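Table Setting and Clearing, Unit 6 handout
Dadgate Adult Learning, Home Skills evening class

Bring this back Tuesday, we use page 2 again. Sorry for the small print.
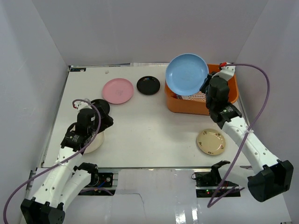 Where we got to last time: laying a table for a casual meal. Now the other half, clearing it. Most people think they know how and most people stack everything in one wobbly pile and walk.

Words for tonight
clear = take things off the table
scrape = push food scraps off the plate
stack = put one on top of another
rim = the outer edge of a plate
tray = flat carrier, best with raised sides

Mixed plates
A lot of you said your plates at home don't match. Fine. Pink, black, light blue, a beige one with a little brown pattern around the rim, all of it can go on one table. Odd plates look more planned if the cups are plain. White is easiest.
Sizes matter more than colors when you clear. Sort by size first. Big ones on the bottom, small ones on top, never a big one balanced on a small one.
Plates with a raised pattern: wipe into the pattern, food hides there. Check the middle too if there is a mark pressed into it.

Order for clearing (write this down, it's on the quiz sheet)
Serving dishes first, back to the kitchen.
Then plates. One at a time to start with, both hands if the plate is heavy.
Then flatware, laid flat on the tray, handles all one way.
Cups last. People are still drinking.
Wipe the table. Crumbs into your hand or a dustpan, not on to the floor.

Holding a plate
Hold by the rim, thumb on top and along the edge, fingers flat underneath. Thumb does not go in the food area, not even on a dirty plate, bad habit to get into.
A tilted plate drips. Keep it level until it's scraped. After scraping you can turn it up on its side to fit a rack.
Don't carry plates over cups. Go around. If there's a cup in your way move the cup first, then come back for the plate. This is the one I'll be watching for in the practical.

The tray
Heaviest things in the middle, or a bit toward your body. Tall things in the middle too. Cups at the corners will go over when you turn.
Liner: paper or a thin cloth stops sliding. A folded napkin works, so does a printed placemat. Change it if it gets wet, wet paper slides worse than no paper.
Set the tray down on the table before you load it. Not on a chair, not on your knee. Leave room in front of you so you aren't reaching over things.
Max load for class is 6 plates. At home do what you like.

Stacking for the sink
Scrape, then sort, then stack. If you stack first you get food on the bottom of every plate and have twice the washing.
Plastic and china in seperate piles. Light plastic plates on top of china will slip, china on top of light plastic will tip.
Soak anything with egg or cheese on it. Cool water for egg, hot sets it. 20 minutes is plenty.

Putting away
Dry the foot (the ring underneath), that's where water sits.
Everyday plates at hand height. Party plates higher up.
A plate stood on its edge needs something on both sides, a rack or slots. Leaning against the wall of the cupboard is not enough, it rolls.

Practice, in pairs
One person sets: four plates, one cup, one tray. Plates anywhere you like, spread out, some near the back.
Other person clears in the right order. Partner says stop if a plate goes over a cup.
Swap. Do it 2 times each. Second time try it without talking.
Then go back and lay the table again from the tray. Harder than it sounds, the stack comes off in the oposite order.

Homework
Clear one meal at home using the order above. Write down what you had to move twice and why. Short is fine, a few lines.
Look at your own cupboard: which plates do you use every day, and are they the easiest to reach?
Read page 17 in the course book, the part on glassware. Skip the part about silver.

Next time: glasses and hot dishes. Bring an oven mitt if you own one, and a dish towel. Class starts at 7 sharp, side door.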